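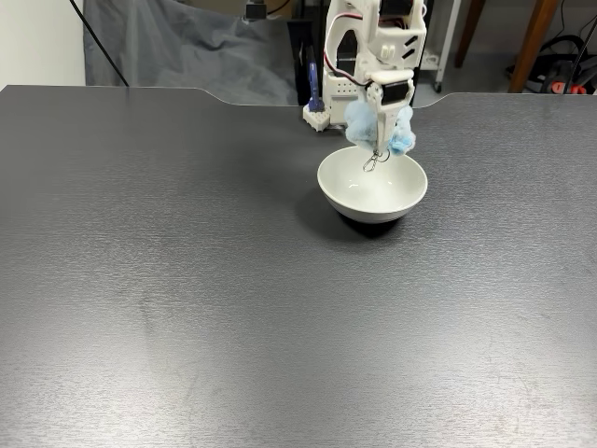
# Making a stuffed cloud key charm

Updated 25/10/2018 with a new section on washing.

The Ambrose cloud is a small felt charm filled with colored stuffing and hung from a metal clip. It takes an evening if you sew by hand and haven't made one before. The second one goes faster.

I work on a dark gray table with a small white bowl for the clips. Light blue fluff shows up well on the dark top, and a silvery clip is easy to find in a bowl if the bowl stays in the same spot. Any table will do, but if yours is white or pale, put a dark towel or a sheet of dark paper down first. Pale stuffing on a pale table gets everywhere before you see it.

## What you need

- Wool-blend felt, white or cream, one sheet
- A scrap of thin cotton for the lining
- Light blue polyester stuffing
- Embroidery floss to match the felt
- One metal clip or hook per charm
- A short loop of ribbon, 7 mm wide
- Sharp scissors and a pair of small, cheap ones
- A needle with an eye big enough for floss
- A washable marker
- A chopstick or the blunt end of a knitting needle
- A small bowl with a smooth inside
- Sewing clips or pins

For the stuffing I buy Skuma in the 200 g bag. That is far more than one charm needs. Cotton stuffing works too, but it packs down over time and the charm goes flat, so if you use cotton, fill it harder than feels right. The Pasent clips I use come on a card. Take them off the card before you start, because the plastic ties are a nuisance to cut with floss all over your lap.

The lining is there for the color. White felt over light blue stuffing can look dingy where the felt is thin. If you like the blue showing through a little, leave the lining out and skip those steps.

## Setting up the table

Wipe the table and let it dry. Stuffing picks up crumbs and thread ends, and felt is worse. My table is an Ultberg with a slightly mottled finish that hides scuffs, which also means it hides crumbs. I run my palm over it before I put any felt down.

Put the bowl toward the back, in the middle, where your elbow won't catch it. Clips go in the bowl. Needles do not. Keep needles in a pincushion or stuck through a piece of felt.

Keep the stuffing bag off the table and pull out only a handful at a time. A full bag opened next to your sewing will end up in your sewing.

## Step 1: Cut the template

Draw a cloud on card. The easy way is to trace three overlapping circles from a bottle cap and join the bottoms with a straight line. The finished cloud should be 53 mm tall at the highest bump. Smaller than that and turning the curves becomes fussy. Bigger and the charm drags on a zipper pull.

Keep the dips between the bumps shallow. Deep dips look good on paper, but they pucker once the cloud is filled.

Cut the card with the cheap scissors. Card dulls a good pair.

## Step 2: Mark and cut the felt

Lay the template on the wrong side of the felt if it has one. Most craft felt doesn't. Trace it with the washable marker, then flip the template over and trace it again for the back. If your cloud is the same on both sides you can skip the flip, but flip it anyway if you drew it freehand. It is never as even as it looks.

Cut just inside the line so the marker doesn't show at the edge. Turn the felt, not the scissors, as you go around each bump.

Stack the two pieces and check them against each other. Trim whichever is bigger. Small differences along the bottom edge don't matter and will disappear into the stitching.

## Step 3: Cut the lining

Use the same template for the cotton, then trim the cotton down all the way around so it sits inside the felt and stays clear of the stitches. Cut two.

Tack each lining piece to its felt piece with a couple of small stitches near the center. Catch only the back surface of the felt so the stitches don't come through to the front. If they do, pull them out and try again, or plan to put a face there.

## Step 4: Add any decoration now

If you want eyes, a mouth or raindrops, sew them on before the two halves are joined. Two French knots and a short curved line are enough for a face. Set the eyes lower than you think they should go. The filling pushes the middle forward and the face seems to climb.

Don't use glue under the stitching. It goes stiff and the needle squeaks through it.

## Step 5: Place the ribbon

Cut the ribbon and fold it in half to make a loop. Tuck the raw ends between the two felt pieces at the top bump, with the fold sticking out. The ends should reach well inside the cloud. A short tuck will pull loose with keys hanging off it.

Hold it with a sewing clip. Then stitch through all the layers at that point several times, back and forth, before you sew anything else. This spot takes all the strain.

Leave the metal clip in the bowl for now. It only gets in the way of the needle and catches the floss.

## Step 6: Sew around the edge

Use two strands of floss and blanket stitch. Start at one end of the flat bottom edge and go up, over the bumps and down the other side. Put the stitches closer together in the dips.

Stop when you get back to the bottom edge. Leave the whole flat side open. A wider gap is easier to fill neatly, and a straight edge is the easiest part to close.

Don't cut the floss. Park the needle in the felt, away from the opening.

## Step 7: Prepare the stuffing

This is the part people rush, and it's why homemade charms come out lumpy.

Pull off a small clump. Hold it in both hands and tease it apart until it is fluffy and you can see light through it. Do the same with a few more clumps and let them sit together in a loose heap. Dyed stuffing is often uneven, with paler tufts next to patches of stronger blue. For a lined cloud it makes no difference. For an unlined one, mix the light and dark parts by pulling them through each other a few times, or put the darker fiber at the bottom of the cloud on purpose so it looks like rain coming.

Don't roll the stuffing into balls. A ball stays a ball after it goes in.

Check the heap for hard bits and pick them out. There are usually a few in any bag.

## Step 8: Fill the cloud

Start with the bumps. Take a wisp, lay it over the opening and push it up into the first bump with the chopstick. Use small amounts. Press it against the seam and then stop poking, since too much poking packs it into a knot.

Do all the bumps before you touch the middle. Once the middle is full you can't get back up there.

Fill the middle with one larger piece, teased out flat and folded once. Then look at the cloud from the side. Both faces should curve the same amount. If one side bulges, slide the chopstick between the stuffing and that side and shift some fiber across.

The cloud is full enough when you squeeze it and it springs back. It should still give. If the stitches are pulling open between the strands, take some out.

Fiber that gets caught in the seam can be pushed back in with the needle. Don't pull it. Pulling brings more with it.

## Step 9: Close the bottom

Pinch the edges together and put a sewing clip at each end of the opening. Pick up the parked needle and carry on with blanket stitch. Work a last bit of stuffing into each corner as you reach it.

Fasten off with a small knot between the layers, then run the needle through the cloud and out the back. Pull the floss snug, snip it close, and the tail slips inside.

## Step 10: Attach the clip

Take a clip from the bowl and thread it through the ribbon loop. If the clip is a closed ring, open it with two pairs of pliers, twisting the ends sideways. Don't pull the ends apart, as the ring won't go round again.

Give it a firm tug. If the ribbon moves, add more stitches at the top through all the layers.

## Cleaning up

Loose fluff comes off a table more easily with a slightly damp hand than with a cloth. Sweep it toward you and roll it up. Tip the bowl out and check it for thread before putting clips away, or they come out tangled next time.

Leftover stuffing that is clean can go back in the bag. I keep the blue separate from the white, in a zip bag with the template.

## Washing

Hand wash in cool water with a drop of dish soap. Take the clip off first. Squeeze it, don't wring it, and press it in a towel. Pull the bumps back into shape while it's damp and let it dry flat. I washed one in March that had been on a backpack all winter and the felt pilled a little at the corners, so I shaved it with a fabric comb.

Test dyed stuffing before you wash a white cloud for the first time. Wet a pinch of it, press it in a paper towel and see if any blue comes off. If it does, spot clean only.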